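Chapter 6

When the Arm Loses Its Place: Faults of Position and Reach
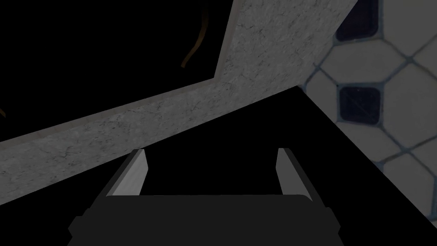
Figure 6.1 Simulated view from behind an open gripper, with a speckled grey ledge beyond it and octagonal tiling to the right.

A robot arm may be in good mechanical order and still be unsafe. Its motors respond, its joints move freely and its gripper opens and closes on command, yet the position it holds in memory does not agree with the position of the objects near it. Faults of this kind are the subject of the present chapter. They are harder to find than a broken part, and they are often first noticed when the arm touches something it was meant to pass.

The view in Figure 6.1 was produced in simulation. The two fingers of the gripper are apart and hold nothing. Much of the area near them is in deep shadow, and the left finger points towards the lower edge of the ledge. A student should study the figure and consider how far the arm could safely advance on the strength of this view alone. A dark area in a camera view may be open space, or it may hide a solid surface. The control program must not treat the two as the same.

The Kemeys incident

The chapter is built on a fault recorded in January at the Kemeys training workshop, where a Pluler arm was being used for reaching exercises beside a fixed worktop. The exercise had been prepared in simulation and then moved to the real arm. On run 47 the gripper struck the underside of the worktop while travelling at 80 millimetres per second. The protective stop operated and no person was hurt. One finger was bent and the mounting plate was found to have shifted.

The first report gave the cause as operator error. This finding was later withdrawn. A review of the stored record, which held 3568 position readings, showed that the arm had followed its planned path closely. The path itself was wrong. The worktop in the model had been entered 20 millimetres higher than the worktop in the room, and the clearance allowed beneath it was smaller than that difference. Earlier runs had passed further from the edge and so had given no warning.

Two further matters came to light during the review. The workshop's checklist required the height of the worktop to be confirmed "before use", but did not say whether this meant before each session or only when the equipment was first installed. The arm had also been restarted twice after minor stops without any entry in the log – a practice which the Clakby code of working, adopted by the workshop the previous year, does not permit.

Scope of the chapter

Section 6.1 sets out the terms used for position, reach and clearance. Section 6.2 deals with errors in the model of the workspace, including surfaces that are missing, misplaced or entered at the wrong angle. Section 6.3 considers what a camera mounted near the gripper can and cannot establish, with particular attention to shadow and to views in which the camera is tilted. Section 6.4 describes the protective stop and the steps to be taken before an arm is restarted. Section 6.5 returns to Kemeys and asks the reader to prepare a fault report on the form used in the Pistbridge course, a blank copy of which is given in Appendix C.

Readers should already be familiar with the joint limits and speed settings covered in Chapter 4. Those working with a live arm must complete the isolation procedure in Chapter 2 before attempting any of the practical work – including the measuring tasks in Section 6.2, for which the arm must remain switched off.

Terms introduced in this chapter

clearance; dead zone; model error; protective stop; reach envelope; restart condition; working height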